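Accueil > Fils > Musique > Nouvelles sorties

Temps de lecture : 2 min

1/ Bon, Gronano vient de sortir un nouveau morceau et je l'ai déjà écouté toute la matinée, donc vous allez avoir droit à un fil, désolée pour vos notifications !

2/ Ça s'appelle « Flulier ». Ne me demandez pas ce que ça veut dire, le refrain le répète en boucle et au bout d'un moment on s'en fiche complètement. Flulier, flulier, et hop, c'est dans la tête jusqu'au soir.

3/ Le début est presque timide : un petit clavier, une voix très près du micro, on dirait qu'il chante pour ne pas réveiller les voisins. Et puis la basse arrive et là… j'ai renversé mon café.

4/ Pour celles et ceux qui avaient décroché après l'album de décembre (je vous comprends, les ballades de huit minutes, moi aussi j'ai souffert), revenez. On retrouve le Gronano qui fait danser.

5/ L'EP complet sort chez Gaber le 8/6/26. Il y aura 4 titres, dont une version longue de « Flulier » et un duo dont on ne sait rien du tout. J'ai ma petite idée mais je la garde pour moi, je me suis trop plantée la dernière fois.

6/ Côté vinyle : 905 exemplaires, numérotés à la main. Pourquoi 905 ? Aucune idée. J'ai précommandé sans réfléchir, 35 euros avec le port, ça pique un peu quand même.

7/ Et le concert ! Il joue à Mosimcombe pour la sortie, dans la petite salle du bas, environ 100 places. J'y avais vu la tournée précédente, on était collés à la scène, le son était énorme et je n'ai plus rien entendu de l'oreille gauche jusqu'au lendemain. J'y retourne évidemment (avec des bouchons).

8/ Petit bémol, parce qu'il en faut un : le pont au milieu du morceau. Les chœurs passés dans trois tonnes d'effets, je n'accroche pas. Ma sœur adore, on s'est disputées par messages vocaux pendant toute la pause déjeuner.

9/ Si vous ne connaissez pas du tout, commencez par celui-ci, puis remontez vers les premiers singles. Gardez les ballades pour un dimanche de pluie. Et dites-moi si vous aussi vous entendez « fruitier » à la place de « Flulier » au deuxième couplet, je commence à douter de mes oreilles.

Nous utilisons des cookies pour mesurer l'audience. Accepter | Refuser

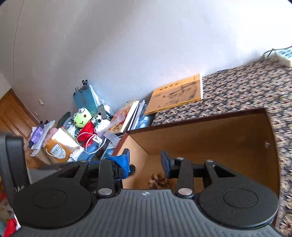 10/ Mise à jour du soir : les paroles sont en ligne, et c'est bien « Flulier » partout. Je continuerai à chanter « fruitier » sous la douche.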